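Umell, letzter Halt

Zimmer 7. Schlüssel klemmt, wie immer. Jolien Kramer stellt die Tasche aufs Bett, Mantel noch an, der Zug zurück nach Drivley geht um 18 Uhr und sie hat noch nicht mal angefangen.

Der Brief. Wo ist der Brief. In der Seitentasche, natürlich, zerknickt. Zweiundvierzig Jahre alt und kein Absender, nur der Stempel von Umell und die Schrift ihrer Mutter. Verkauf das Haus nicht, bevor du oben warst. Mehr steht da nicht.

Also rauf. 158 Stufen zum alten Leuchtfeuer, sie hat sie als Kind gezählt, jeden Sommer. Wind. Die Knie. Auf halber Höhe bleibt sie stehen, schnauft, denkt an den Makler, an die Unterschrift, an die Küche mit den gelben Kacheln.

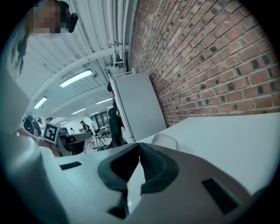 Du hättest vor Jahren kommen sollen, ruft Heffernan von oben, die Tür ist seit dem Herbst offen und es regnet rein.

Sie antwortet nicht. Geht weiter. Oben riecht es nach Salz und altem Öl, und in der Nische hinter der Lampe liegt tatsächlich was, in Wachstuch gewickelt. Ein Heft. Blaue Tinte, ganz verlaufen. Auf der ersten Seite ihr eigener Name, aber falsch geschrieben, so wie sie ihn mit fünf geschriben hat.

Sie setzt sich auf den Boden. Blättert. Der Makler ruft an, sie drückt ihn weg. Einmal, nochmal.

Unten fährt der Zug ohne sie.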